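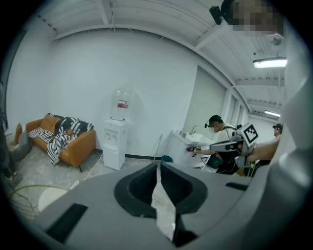
White walls, long ceiling light, corridor off the back.

Thread on the new book, for the people who asked where it's up to. Hutsuliak is the third Torkuneck novel and the draft is finished. 80 chapters, short ones. My editor has it until January.

It picks up the winter after the salt road closed. Uvau is a river town with 2 gates and a toll bridge, and the ferrywoman from book two has been put in charge of it against her wishes.

You don't need to have read Vedach first, but the bridge chapters will make more sense if you have. The novella is optional. It's mostly goats.

Main change from the earlier plan: the dragon is gone. She had 17 pages and did nothing in them except talk about the harbour. I've moved her best lines to the old customs officer, and he's a better character for it.

Magic works the same as before. Names cost colour. The ferrywoman starts the book with grey hair and can't tell red from brown by the end, so there's a bit of trouble with signal flags.

There are 4 point-of-view characters, down from six. If your favourite was the miller, sorry. He's still around, he just doesn't get his own chapters.

Map is being redrawn. The old one had Uvau on the wrong side of the river, which three of you wrote to me about. Thank you. It's on the east bank.

Ebook and paperback will come out together this time. Audio is later and I don't have a month for it yet.

Next post will be the first page, once I've settled on which first page.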